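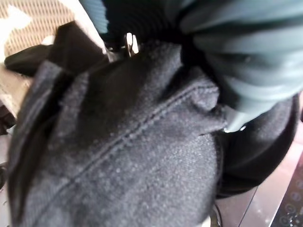
3/7/18
Workshop notebook, textiles bench, Dromside

Sorting and mending, first pass on the winter lot. Maricel wants the felt pieces separated from the knits before anything goes near water, so that was the morning. The lot came over from the Vullgate store in three sacks, unsorted, and had been sitting since January.

Rules we settled on before opening the sacks:

Felt in one pile, whatever shape it is. Rib knits in a second pile by color. Anything with metal on it gets pulled out and checked before it goes in either pile. Linings and odd smooth pieces go on the shelf under the window until we know what they belong to.

The third rule is the one that matters. Last batch a clip went through the wash with the knits and pulled a long ladder in a sweater that would otherwise have needed nothing. Took me an evening to chase the loops back up with a crochet hook and you can still see where it was.

Charcoal felt. Fuzzy, some pilling, lint all over it. The stitching along the seam shows up lighter than the felt, which makes it easy to follow if we decide to unpick. I don't want to unpick. A seam in felt leaves a row of holes that never closes up properly, and this sort of raised ridge has usually set into the cloth by now. If the piece needs to come down in size I would rather cut beside the seam and lose the width.

Tested pill removal on scraps from the box first. Notes for whoever does the rest:

Razor comb: fast, but it thinned the scrap. Stopped after two strokes. Not using it.

Electric shaver, guard on: good on the flat, useless over a seam. Went over one ridge with it and nicked two stitches. Keep a finger's width away from any stitching.

Pumice block, the old one: slow and makes a mess, but it lifted the pills without taking the surface. Best of the lot. Work one way only. Brush off, then tape for the lint.

Tape: any wide tape does. The Fidis roll leaves less gum behind than the brown stuff. Change the strip often.

So the plan for charcoal is pumice on the open areas, small scissors close to the seams, tape last. Flatten under a damp cloth with a warm iron, press and lift, no sliding. Let it lie on the board overnight before folding. Felt put away while it is still a little damp holds every crease it is given.

Black rib. Fine rib, goes in the dark knit pile. Fine ribs stretch across much more easily than along, so no hanging, and no pegs either. Dry flat on the mesh. I'll check each cuff and edge for dropped stitches before it goes in, as they are hard to find in black once it is fluffed up from the wash. Use the lamp from the sewing table, held low to one side. The ceiling light is no good for black.

Teal rib. Much broader ridges than the black. Pale blue-green, so it stays well away from the darks until I have done a bleed test on them: white cotton square, damp, pressed on an inside edge under the iron for a slow count of 30. If the square comes up gray the darks get a vinegar rinse and a second test. Sena thinks the vinegar does nothing for modern dyes and she may be right. It does no harm and we have a lot of vinegar.

Smooth black. Put with the linings for now. If it turns out to be part of something bigger it can go back.

Metal. Silver clips to be taken off by hand before washing, each one bagged and tagged with the piece it came from. Don't pull. Open the prongs with the flat pliers, ease the cloth off, then close them again so they don't catch on the bag. If there is rust at the prong holes, note it on the tag and leave it alone. We have lemon salt for rust but I haven't tried it on gray felt and would want a scrap of the same shade first.

Tags: use the cloth ones and the laundry pen. The paper tags from the last lot went soft and we lost the numbers on half of them. Numbering picks up at 393, which follows on from the last page in the green book. Sena has the green book.

Water. Cool, hand warm at most, for all the knits. Wool soap, one capful to the small tub. Felt is not being washed at all unless it smells, and then only sponged. Maricel asked about the machine at Yakubu, which has a wool cycle. I said no for the felt, maybe for the plain knits if we run short of time. Their spin is hard – it took one of the blankets down by more than two inches last year, and that was on the gentle setting.

Supplies low: white cotton squares, wool soap, gray thread. For the thread I have one spool that looked right under the lamp and wrong by the window. Held against the charcoal it goes brown. Need something cooler. Sena is going past the shop and will take a snip of lint in an envelope to match, which sounds silly but worked for the navy.

Moths: shook everything out on the step, sack by sack. No grubs found. Cedar blocks are old and don't smell of much, so I sanded them and put them back in the drawers. The empty sacks are in the freezer anyway, bottom drawer, labeled, please leave them there.

To do next:
Bleed test on the black rib and the smooth black.
Pumice on the charcoal, starting at the end away from the seam.
Find the second mesh rack. I think it went to Vullgate with the tables.
Ask Maricel whether the linings are wanted or can go for patching.

Iron is off, lamp is back on the sewing table.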